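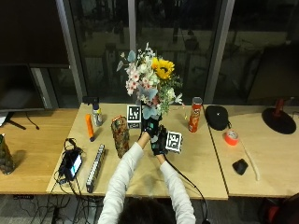
One sunflower to the right, pale pink and white clusters to the left.

Notes on a mixed bouquet

I have been trying to get a hand-tied bunch to hold its shape without floral foam. Zainab Sani, who taught the February evening class at Busbridge, builds everything from the heaviest bloom outwards, and I have adopted her order of work. The sunflower goes in first. Small flowers follow in clusters, then leaves to fill the gaps. The binding point is held in the left hand throughout and the right hand does the feeding.

Stem angle matters more than I expected. If each stem crosses the last in the same direction, the bunch can be turned in the hand and the heads stay put. If two cross the wrong way, the whole thing locks and one side sits flat.

I also made a smaller bunch in cream, white and yellow with green leaves. It needs less grip but shows every mistake. Fruit should be kept away from cut flowers overnight, bananas in particular. On the table for a short session it makes no odds.
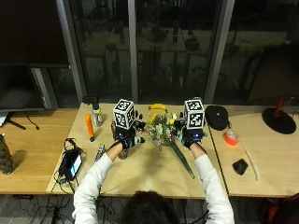

Wrapping and water

Clear plastic protects the heads on the way home and is a nuisance afterwards. It traps moisture, so I take it off as soon as I am in.
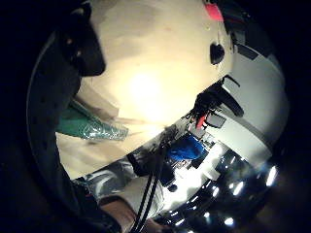
The stems then lose around 2 cm, cut on the slant, and go into a jug. Mine holds 300 ml to the line I use, a bit low for a sunflower, so it gets topped up at breakfast. Leaves below the waterline come off.

Juwita Halim asked about twine. I use Badow garden twine, two turns and a flat knot. Raffia next time, if I can find it.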